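The call came in at 5:29 in the morning. No hot water on the third floor of the Ledesma building, lukewarm on the second, normal in the basement laundry. The technician wrote the three readings on the back of a parts receipt and drove over with the heater on high.

The boiler room was behind the loading door. The storage tank was a Hilia, installed the year the building was converted, with the paper tag still wired to the drain valve. The gauge on top read 60 degrees Celsius. The tank was doing its job. The burner lit on the first call for heat, and the flame was blue and even.

That left the piping. The technician shut off the recirculation pump, waited five minutes, and put a hand on the return line. It was cool all the way back to the wall. With the pump on again the housing hummed, but the pipe stayed cool.
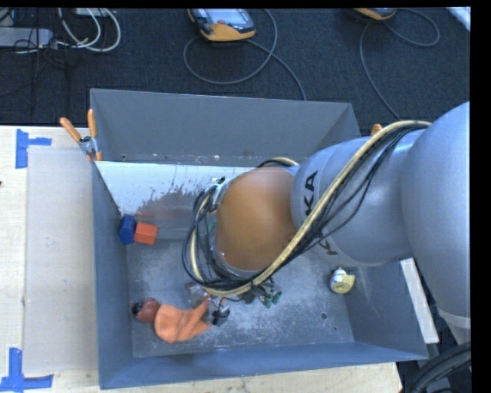 By the author of "Return Line"
Staff writer and former plumbing estimator

The check valve was the next thing to look at. It was a brass Warura, mounted with the arrow pointing toward the tank, as it should be. The technician closed the two isolation valves, set a bucket under the union, and broke the joint with two wrenches. A quart of rusty water came out. The flapper was stuck shut with scale.

A tenant came down the stairs in a bathrobe and asked how long it would be.

"Forty minutes if I have the part."

"Do you have the part?"

"I have one like it."

The tenant sat on the bottom step. Apartment 161, third floor, end of the hall. The water up there had been slow to warm since June, the tenant said, and in the last week it had stopped warming at all. There had been a note to the office. There had been a second note.

The technician cleaned the threads with a wire brush and wrapped them with tape, three turns, clockwise. The replacement was a Lova, a half inch shorter than the old valve, so the union had to be drawn over. It went, with some pressure on the hanger. The bottom isolation valve was opened first, then the bleed screw, until the air stopped spitting.

The pump started. After two minutes the return line was warm at the wall. After six it was too hot to hold.

"Go run your kitchen tap," the technician said.

The tenant went up. The technician wiped the joint with a dry rag, looked at the rag, and wiped the joint again. Then came the sound of water moving in the riser, and a door opening somewhere above.

The old valve went into the bucket. On the work order, under cause, the technician wrote "scale," and under recommendations, "flush tank, test hardness, answer notes." The last two words were crossed out before the sheet was torn off and left on the office desk.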